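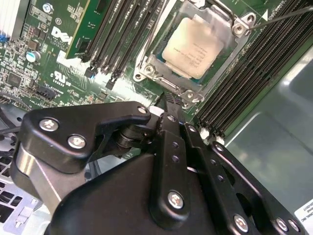
Page 2 of 40

**Re: Travora x El Sherbiny low-top, sizing and restock**

**vedcombe_hatem**

Picking this up from page 1. My pair came in April and I've worn them most days since. I'm a true 10 in nearly everything and the 10 was tight across the toes. I went to a 10.5 and that fixed the width but now the heel slips a little when I take stairs. Thicker socks help. If you have a narrow foot, stay with your normal size.

The sand color marks very easily. Get the charcoal if you plan to wear them outside in bad weather.

---

**GRangel**

> I went to a 10.5 and that fixed the width

Disagree on going up. I have wide feet and kept my normal size. They were tight for two weeks and then the upper gave. Going up half a size on a shoe with this little padding at the heel is asking for blisters.

---

**vedcombe_hatem**

Mine never gave. Two weeks in the smaller pair and I still had a red mark on my little toe every night. I sold them to a coworker.

---

**hanane.k**

Are you both talking about the same version? The first run had the stitched toe and the second run has the glued one. The stitched toe is stiffer. I own both and wear a half size apart in them.

---

**GRangel**

Mine are the glued ones, bought from the Travora site.

---

**vedcombe_hatem**

Stitched. OK, that would do it.

---

**Lahcen_S**

Can somebody edit the first post to say that? I read all of page 1 and ordered a half size up in the glued version. They're too long and the return window is closed. Size 9.5, charcoal, tried on indoors only. Message me if you want them. I'm asking what I paid plus postage.

---

**ghada_azar**

First post edited. Size and version are now listed side by side. If you report your fit, please say which toe you have and whether you wear the insole it came with.

On the restock: the shop in Vedcombe told me 1000 pairs for the second run, all colors together. The newsletter said 2000. I don't know which one is right, so I left both in the first post.

---

**grornix_fan**

It's 2000. The newsletter comes from the people making the shoe. A clerk in one shop is only going to know what he was told.

---

**ghada_azar**

He read it off the order sheet while I was on the phone. It could be that the shop sheet only covers this region. Leaving both up until someone has something better.

---

**grornix_fan**

Fine. Either way they aren't rare and people should stop paying resale. I saw the sand going for $40 over retail when three sizes were still sitting on the Grornix site at the normal price. Same shoe, same box.

---

**hanane.k**

Grornix charges more for shipping though, so check the total. It took nine days to reach me and the box was crushed at one corner. The shoes were fine. If you collect boxes, buy in person.

---

**Lahcen_S**

Pair is sold, thanks. Does anyone know if the laces from the first run can be bought separately? The new ones are too short for the top eyelet.

---

**GRangel**

Never seen them listed. I use flat 54 inch laces from the grocery store and they reach.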